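Slide 1 - title

Leave it up while people sit down. Say up front that I came in expecting the Ollow controller to lose, and that I'm still not sold on it.

Slide 2 - what we compared

- **Plirine**: the controller we already use. Slow, dull, known faults.
- **Ollow**: the newcomer. The brochure says it drops onto any arm. Ask the room who believes that.
- Same simulated arm, same Marchetti gripper model, same rooms for both. 300 runs each.
- Everything is in simulation. Say this twice. A sim win buys you a trial on hardware and that's all it buys you.

Slide 3 - the rooms

Don't rush this one. People nod at success rates and never ask what the robot had to look at. Tile patterns on the walls, wood floor, doors to get through, shiny metal. I want them to judge the test before they judge the scores. 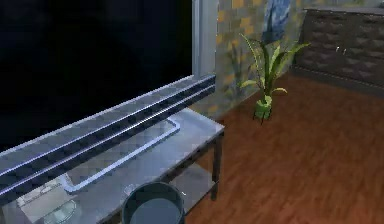
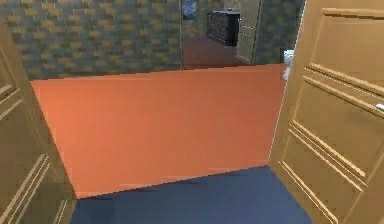

*Simulated views: the metal table and the tiled wall (first), the open doors and the orange floor (second).*

Points to make while these are up:

- The glossy tabletop is my main worry. Reflections in a renderer are cheap guesses, and a depth camera in a real kitchen will do worse things.
- The clear glass dish near the corner is the object I'd pick on. Both controllers handled it far too well for my taste.
- With the doors, look at how blurred the far wall pattern gets. I don't trust any distance estimate made off that.

Slide 4 - scores

Ollow failed 22 runs, Plirine failed nearly 100. Big gap, yes. Before anyone claps: we tuned Ollow for 2 weeks and left Plirine on its old settings. That's our fault and it should be on the slide in large type. (Check that it is!)

Slide 5 - what would change my mind

- Equal tuning time for both
- The Cerarside arm on a real bench, with real glass
- Somebody outside our group running it

If the vendor question comes up - no, we haven't been sent the source, and yes, I asked. Skip the backup slides unless there's time. Questions.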